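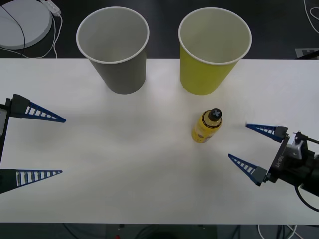

Two grippers, two paper cups and a small bottle on the table at Rarnstead.

Against the Perfect Demonstration

Tuesday, February 20, 2018

I have spent a good part of this winter putting a bottle next to a cup. Before that I spent part of October putting a bottle next to a different cup. My education was long and expensive, and my parents ask how work is going, and I tell them it is going fine.

The work is called demonstration. A person drives a pair of robot arms by remote control, the machine records every joint angle and every picture from its cameras, and later a program studies the recordings and tries to do the same thing without the person. At Rarnstead we have 2,878 of these recordings for the project we call Findis. A good many of them are mine. If the program ever picks up a bottle with an unnecessary little shrug before it closes its fingers, I would like the shrug credited to me.

My complaint is with the word "clean." Everybody in this line of work wants clean demonstrations. The written guide we got from the Clernudville office uses it on nearly every page. A clean demonstration goes straight to the object, grips it once, moves it once, lets go and retreats. It has no hesitation in it. The driver does not bump the cup, does not miss the bottle and come around again, and does not sit there for a moment wondering which arm is which. Recordings with any of this in them get marked down, and the ones marked down far enough get thrown away. Last fall we threw away 786.

I would like those back.

Consider what the machine learns from a library in which every grasp works. It learns what to do when the bottle is between the fingers. It has no idea what to do when the bottle is a half inch to the left of the fingers, a situation its teachers were never allowed to be in for long. So it closes on air, lifts the air carefully, carries the air over to the cup, and sets it down with real tenderness. I have watched it do this. The form was excellent. Somebody with my habits had plainly taught it.

People have known about this problem for years, and there are respectable fixes with respectable names. You let the machine fail, you step in and steer it out, and you add the rescue to the pile. You shake the controls a little while a person drives, so that the person has to correct. I'm in favor of all of it. What puzzles me is that we will build a whole apparatus to manufacture mistakes on Wednesday after deleting the natural ones on Tuesday.

The usual defense is that the natural mistakes are bad mistakes, and some of them are. I have recordings in which I clearly stopped paying attention, and a machine that learned from those would learn to stare at a paper cup and think about lunch. There is also a real danger that the program copies the miss along with the recovery and comes to believe that missing is step one. A colleague of mine says the whole argument is about labels: mark where the blunder starts and where the fixing starts, and train on the second part. Fine. Marking is dull work, though, and deleting takes 2 clicks.

I suspect something vainer is also going on. Driving arms by remote control is humbling. You can pick up a bottle with your own hand while talking on the phone and looking for your keys, and then you take the controls and need 3 tries to get two fingers around it. You can't feel anything. You have no idea how hard you are squeezing until the thing pops out sideways. Depth turns into a matter of opinion. After an hour of this a person badly wants some evidence of competence, and the clean recordings provide it. We show them to visitors. We do not show visitors the one where I chased a bottle the length of the table with my left arm while my right arm waited politely.

That one is a fine piece of teaching, by the way. It has pursuit in it, and a change of plan, and toward the end a decent grasp from an angle I would never have picked on purpose. It was graded unusable.

Back in school I learned to type from a program called Ní Mhurchú, named for whoever wrote it, I assume, and it would not let you use the backspace key. The idea was to build accuracy. I came out of that class able to type very accurately until my first error, at which point I would look down at the keyboard like a man who has dropped his wallet off a bridge. The backspace key I had to learn on my own time, and I use it more than any letter.

So here is my modest proposal for Clernudville. Keep the rule about wandering off and thinking about lunch. Drop the rule about second tries. Pay somebody (I have a candidate in mind, and he is already familiar with the bottle) to go through the discards and mark the places where a driver got into trouble and then got out. Train it both ways and put the two results side by side on the same table, with the bottle starting somewhere inconvenient.

I may be wrong, in which case the machine will pick up my habits and spend its days reaching for things twice. It will still get the bottle more often than it does now. In the meantime I have a session at nine tomorrow, and they have asked me again to keep it clean.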